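By Efua Agbenyega
February
Last updated 4:50 p.m.

I went down to the Jolden Street library this morning to see if the rumor was true, and it is! The Saturday-style long hours we all miss are coming back, and the doors will stay open until 9 p.m. on weeknights starting next month.
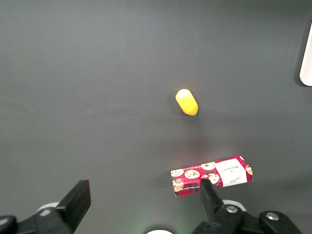
Branch manager Idris Prothero told me he got 70 letters asking for it, mostly from parents and people who work late shifts (I wrote one of them, so I'm not exactly neutral here).

The city council found the money by putting off new carpet upstairs. Fine by me. I like the old carpet.

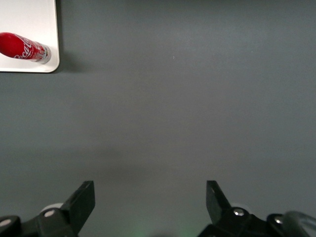 Two new evening clerks start next week, and Esi Annan will move her homework club to 6:30 p.m. She has 31 kids signed up and room for 50, so call the front desk if yours wants a spot.

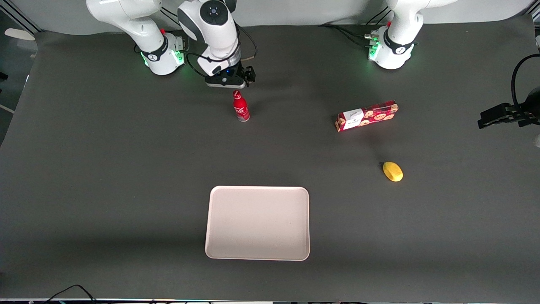 1 min read

The parking lot is the one sore point. The gate still locks at 8, and Prothero says he's asking the city to change that before the new hours begin. Until then, park on the street side and bring quarters for the meters, which don't take cards yet.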